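Serkov Class Kit: Cloth Handling Set for Student Arms

Item 106. Sold to schools, clubs and competition teams.

The Cloth Handling Set contains the practice materials and printed course for a one-term unit on picking up, moving and folding fabric with a robot arm. It was written for the engineering club at Wistadon and is now used as the practice set for the Kelluvthorpe student challenge, textile class. The arm and gripper are not included.

Contents
Practice cloths, hemmed: 14
Cover sheet, white: 1
Task cards: 50
Student log books: 6
Teacher binder with scoring sheets: 1

Requirements
Any bench arm with a reach of 85 cm or more and a gripper that can be fitted with a wrist camera. Cards 1 to 20 can be run by hand control. Cards 21 and up assume that students can record and replay a motion. 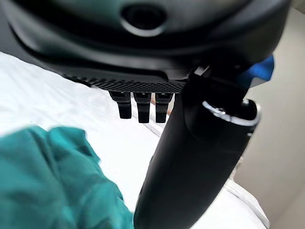
Wrist camera view with teal cloth on a white fabric surface.

Task cards are graded by level. Level A covers approach height and closing on a single fold. Level B covers lifting and placing. Level C covers folding in half and is scored on edge alignment. Each card states the start position, the time limit and the points. Cards may be copied for use within one school.

Cloths are machine washable. Do not use fabric softener, as it changes the grip and scores will not compare with earlier runs. Iron the cover sheet only if the card calls for a flat start.

Replacement parts
Cloths are sold in packs of seven. Log books are sold singly. The Georgiou binder from the first edition does not match the current card numbers and should be replaced.

Orders for the fall term close in October. Shipping is charged by weight.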